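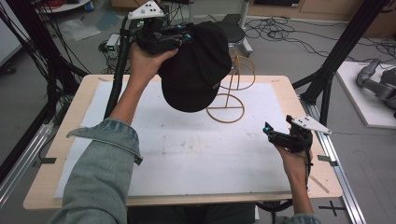

2 min read

Fans of Brillandale, the puppet serial set in a lighthouse town, used to meet every November in a hotel ballroom. The meetings stopped when the hotel closed its function rooms, and for years the only contact between members was a photocopied newsletter. The woman who edited it has now brought the event back, in a church hall in Venier. She asked us not to print her name, as her employer doesn't know about the puppets.

"I'd kept the mailing list in a biscuit tin," she says. "I wrote to everyone on it and got 40 replies. A lot of letters came back marked 'gone away', so I was pleased with that."

On the day, 85 people came through the door. She had ordered sandwiches for the ones who wrote back. "We cut them in half. Then somebody's son went out for chips."

The programme was short. There was a screening of two episodes, a quiz, and a talk by a man who had worked on the sets. He brought the harbour wall with him in the boot of his car. It is painted polystyrene and has lost a corner, but people queued to have their picture taken with it.

She came to the series late. "I never saw it when it went out. My cousin had it on tape, with the adverts still in. I know the adverts as well as I know the episodes."

The third series is the one fans argue about. Production had moved to the Tanabe studio by then, the puppets were rebuilt with smaller heads, and the harbour master got a new voice. She doesn't mind it. "The writing is better, if you can get past the heads. I said that in the newsletter once and I had post about it for months."

Trading was allowed at the back of the hall, with a limit of three tables. Most of it was annuals and badges. One seller had a boxed Wutonier ferry, the clockwork toy sold alongside the second series, and it went before the doors had been open an hour. She won't say what it fetched. "More than I'd pay. I've got one without the box and it goes round the bath perfectly well."

She has booked the hall again for this November. The screening will be longer, and she is looking for a better projector, as the one they used cut out twice during the storm episode. Tickets will be sold in advance. "I need to know how many sandwiches," she says.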